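Stefaniia Kovalchuk
June 9, 2024

Thread on sorting small clear plastics by resin when the part has no code moulded into it. Notes from the May sort at Drestlow, written up for Lorraine Pryor, who asked why the clear bin takes longer than all the coloured ones.

The lot was 176 rigid parts, all smaller than a hand, all from household drop-off. A code was legible on 112. Everything below concerns the remainder.

Large items are easier. A bottle or a tub has a base, and the base is where the code usually goes. Brackets, clips, dividers, hinge covers and drawer fittings often have no flat area big enough for a legible mark, so the maker leaves it off.

First split is fresh water, with a drop of dish soap so bubbles don't hold a part up. Polypropylene and polyethylene float. Polystyrene, acrylic, polycarbonate and PET sink. Push each part under and turn it over before you let go. Trapped air under a rib will give you a false float.

Second split is brine, salt added until no more dissolves. Polystyrene comes up, PET stays down. Polycarbonate sits so near the density of the brine that temperature can decide the result, and acrylic is close behind. Do not trust the tank for those two.

Rinse between tanks. Salt carried back into the fresh tank moves the first cut point and you will not notice until the results stop agreeing. We had to throw out two batches of readings at Clolcombe for this reason.

Sound helps a little. Polystyrene dropped on a hard bench has a metallic ring. Polycarbonate is duller. I use it to decide which part to test next and never record it as a result.

Flexing to whitening is destructive and only useful if you have duplicates. General purpose polystyrene snaps with very little bend. Wear glasses.

Tint is the cue people lean on most and it is poor evidence. Processors add small amounts of blue or violet toner to offset yellowing, and they do it across several resins. The two bars clipped to a red strip are both clear plastic, and the upper one has a slight lavender cast, with moulded ridges along its edges and a small square tab near the right end. None of that names the resin. Ridges stiffen a thin bar in any rigid polymer. On a white surface a tint that faint can be read, so at least do your colour notes on white. 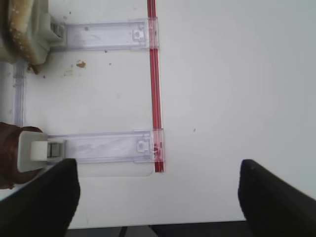 Assemblies have to come apart before they go in the water. A clear piece joined to a coloured piece may be two resins, and the pair will float or sink on their combined density. Record them as separate parts with a shared lot line so the link is kept.

The Grundisow sheet has one column for resin and no column for method. I have added one. A resin called from a moulded code and a resin called from a brine tank should not carry the same weight when the bale is graded.

Angelovski will take the unresolved parts for infrared. Bag them dry, labels off, clear separate from tinted.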